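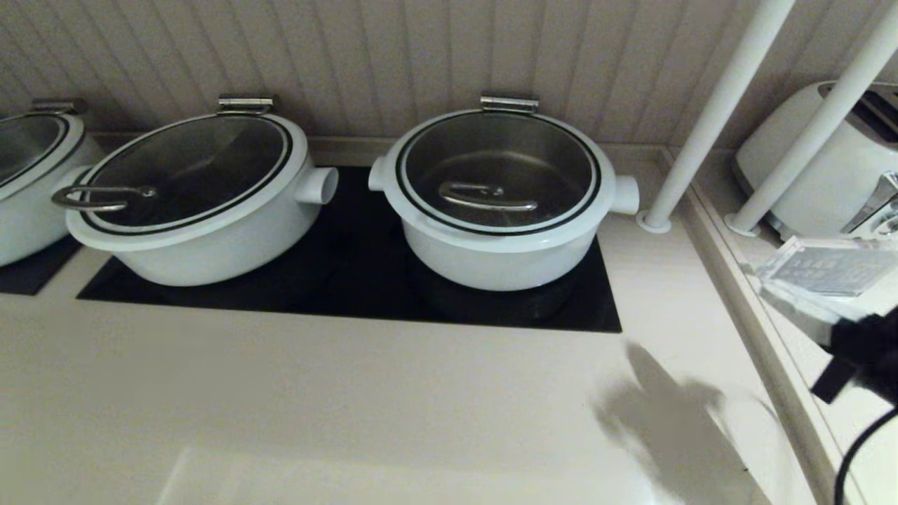 Robots still slow at the washing up, Skarnstead trial finds

Household robots can shift a pan from one place to another but are a long way from cooking the tea, going by the first results of a trial at Skarnstead.

The Wamik project has been setting machines ordinary kitchen and shop-floor jobs since September. Put a lid back on a pot. Fill a shelf. Wipe a worktop, fold a tea towel, load a crate. Each job is tried again and again, and a try only counts if no person steps in.

Out of 500 tries at kitchen jobs so far, 72 per cent were finished. Sounds good. But the time limit was generous, and the pass mark for wiping a worktop was, in the words of one of the markers, "kinder than my mum's".

Mirta Medina, who runs the kitchen side of the trial, said lids had been the sticking point for weeks.

"People think the pot is the hard part," she said. "A pot with a proper side handle, fine, you can get hold of that. Glass lids are horrible. The cameras see the light on the glass, or what's under the glass, and the arm goes for a spot that isn't the lid at all."

White enamel pots with tinted glass lids, the sort lined up on the cooktops at the top of this page, were among the worst. The loop handle on the lid lies flat, so there is little to grab. Pale counter and pale wall don't help either, Medina said, with the edge of a white pan getting lost against them. A steel saucepan with a big plastic knob was managed nearly every time.

Nothing in the trial has been done on a lit hob. That is planned for later, if the insurers agree, and Medina would not be drawn on a month.

Shop-floor work went better. At the Drekton warehouse, where the other half of the trial is based, machines moved 4000 boxed items from crates to shelving over the test period. Boxes are square, boxes are stiff, and the shelves are where they were yesterday. Soft goods were another matter. Bags of rice slumped. A run with multipacks of socks was stopped early and hasn't been repeated.

Staff at Drekton were asked what they thought. Mixed. Several liked having the heavy crates dealt with on the late shift. Others said they spent as long sorting out jams as they'd have spent on the job itself, and one wanted to know who gets the blame when stock ends up in the wrong bay. The project says it is looking at that.

Speed is the other worry. Taking a lid off, setting it down and putting it back took the kitchen machines almost 2 minutes on average, including the pause while they work out where everything is. Most people would do it without putting down their mug.

Donnelly, the housing group which part-funds the work, hopes to use such machines to help older tenants stay in their own homes. A spokeswoman said it was "early days" and there was no plan to put one in anybody's flat this year. Tenants who came to a demonstration on Saturday were keener than expected on help with lifting and reaching, less keen on help with food. A few asked about bins. Bins are not in the trial.

Medina said she would settle for small, dull jobs done properly. Clearing a table, say, or getting a heavy pan down from a cupboard for someone with bad wrists.

"I get asked when it will do a roast," she said. "I don't know. I'd like it to put the lid on straight first."

She was also wary of demonstration films doing the rounds online - they tend to show the good try, she said, and leave out the ones before it. Wamik intends to publish footage of its failed runs along side the sucessful ones, lids and socks included.

The next round moves on to full pans, starting with cold water, then dried pasta. Cutlery drawers follow. Two more kitchens with different worktops are being fitted out at Skarnstead so that the machines cannot get by on knowing one room too well - a problem in the first weeks, when shifting a bread bin by a hand's width was enough to throw off a whole morning's runs.

Demonstrations at Skarnstead carry on most Saturday mornings. Free, but places need booking with the project office.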